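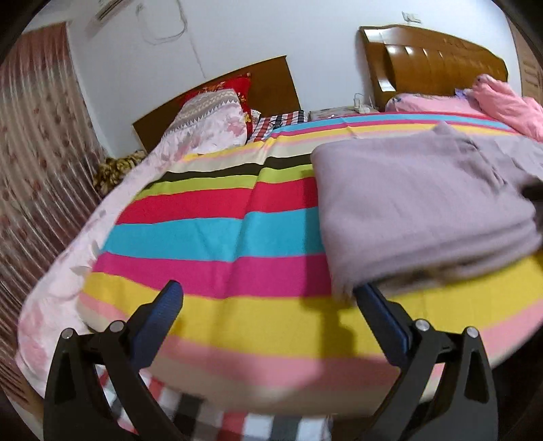 Gripper open over the striped bedspread, folded blanket on the right.

wattle_and_daub wrote:
Posting this one because it keeps coming up in the perception channel. We trained the grasp policy on handheld gripper demos, bedrooms only, and the Didov segmenter sits in front of it to pick out the target. On plain sheets it's fine. On a bedspread like this it chops every coloured band into its own object and then offers the policy the yellow stripe as a folded item. The blanket gets merged with whatever is behind it.

I've been told the fix is more data. I have my doubts.

kerbside wrote:
More data is the fix, though. We had the same trouble with rugs in the Stokmont set and it went away once there were enough patterned ones in the mix. What's your split?

wattle_and_daub wrote:
1455 demos, and 11 of them are on anything with stripes. So yes, it's thin. But I'd like to hear why a segmenter sold as general needs to be taught what a stripe is.

null_island wrote:
Colour is doing all the work in that model. Feed it a greyscale copy and see whether the bands still split. If they do, it's picking up brightness edges and you're stuck with it.

Also, are you undistorting first? The bands bend a lot through the middle with that lens. I've seen people calibrate once, change the mount, and then spend weeks blaming the network.

wattle_and_daub wrote:
Calibrated after the mount change. Tried it both ways, undistorted and raw, and the masks were bad in both. I'll try greyscale tonight.

kerbside wrote:
Why segment at all? Closala takes the wrist view straight in and puts out gripper poses. No masks to go wrong.

null_island wrote:
No masks to look at when it goes wrong, either. Every end-to-end demo I've sat through was one bed with one blanket on it. Put in two beds, a few pillows and a bunched quilt and I'd want to know what it thinks the target is. With masks I can at least see the mistake before the arm moves.

kerbside wrote:
That's a bit unfair. You can condition it on a goal.

null_island wrote:
You can. Then you're debugging the goal encoder.

wattle_and_daub wrote:
Greyscale result: the turquoise and magenta bands join up, the yellow still comes out on its own. The blanket edge got worse where it hangs over the yellow, and the dark patch down its right side is now part of the blanket. So colour was helping there and hurting everywhere else.

Next I'm going to try the Michailidis depth prior and throw out any mask with no height over the bed plane. A stripe has no thickness. My worry is that a thin folded sheet hardly has any either, and the bedding in front of the headboards is going to pass the height test whether I want it or not.

kerbside wrote:
Set the threshold per object class?

wattle_and_daub wrote:
Which means knowing the class before I've got a mask I trust. I'll post numbers when I have them — from held-out rooms, please, before anyone else quotes me training rooms.

Last updated: March

2 comments

pelmet: We tried the height filter on towels. Kept the stripes out, lost the face cloths as well. Wouldn't ship it.

oldgumtree: Did anyone check whether the 11 striped demos all came from the same room? If they did, I wouldn't count them as 11.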